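What I learned from planning a robot budget

July 9, 2018

In June I had to write my first real equipment budget. Before this I only used the machines which other people had bought, so I never thought much about the price of a cable or a bolt. Now I have thought about it a lot, and I want to write it down while I still remember.

Our group in Varnberg is small. We want one arm with a gripper for picking up household things, and for this year we have a fixed sum which will not grow. I asked two suppliers for a quotation. Jendix answered the same day with one page and one price. Nygård needed 15 days, but they sent a list with 47 lines, and every small part had its own price. At first I was annoyed by the long list. Later I was grateful, as I could cross out what we did not need.

My first mistake was to compare only the price of the arm. The two arms were quite close. The difference was in the other things: the mounting plate, the spare finger pads, the power supply, the transport, the training day. In the Jendix offer the spare pads were not included, and I had to ask two times before I got a number. It was 786 euros for a set. I had put zero in my table.

My colleague Zhuoran Deng looked at my table and asked where the software was. I had forgotten it completely. We use a simulator called Zendness, and the licence for one more seat must be renewed every year, so it does not belong to the same column as the arm. Our finance office is strict about this — what you buy once and what you pay again must be separate. I moved it, and then the total for the second year looked much worse than before.

There was also a discussion if we should buy the arm this year at all. My opinion was yes. Zhuoran preferred to wait and spend 2,000 euros on a better computer first, and do more of the work in simulation. I did not agree in the beginning. But the delivery time of the arm is long in both offers, and a computer can be used from the first week. So the computer is now the first line in the plan and the arm is the second.

We already do a good part of the work in simulated rooms, with a picture on the wall and other ordinary things, and the gripper model has its marker on it for the tracking.
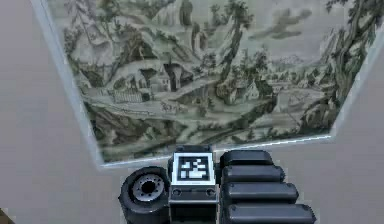 The gripper in simulation, with its tracking marker, under a framed landscape.

For the real one I have now added printed markers and a stiff backing to the budget. It is a very small line, but I prefer to have it there than to pay it from the coffee money again.

I still wait for the answer about the training day. Nygård wants to hold it at their own place, and then I must add train tickets and one night in a hotel. If somebody has done this training and can tell me if one day is enough for two people, please write to me. I will put the corrected table here when it is approved.

Contact | © 2018 | Back to top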